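Clokeck 28 mm Spearmen – Boxed Set Review
28/08/2023
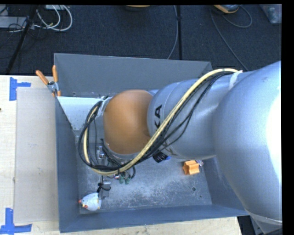
I bought the Clokeck spearmen in July, after my friend Ewan told me the range was back in stock. The box costs 50 dollars and the figures are metal, with separate spears and shields. I play mostly Vosinton rules, so I needed one big unit in a color scheme that is easy to repeat. For the shields I chose a warm orange, the same kind of orange as the rounded joint on the robot arm over the grey bin, and for the helmets a silver-grey like its big smooth shell. The two colors work well together on the table.

The casting is good. I found mold lines on the legs and under the arms, but a small file removes them quickly. The faces are sharp and they take a wash very well. I am less happy with the spears – they are soft and bend each time I put the unit back in its case. I changed mine for steel wire from Suren, cut to the same length.

The bases are too thin for my taste. I glued the figures on Grecu bases and they stand much better now.

The instruction sheet shows only one way to fix the shields, and the drawing is very small. Dry fit first, then glue.

I will buy a second box in December, when the command group comes out.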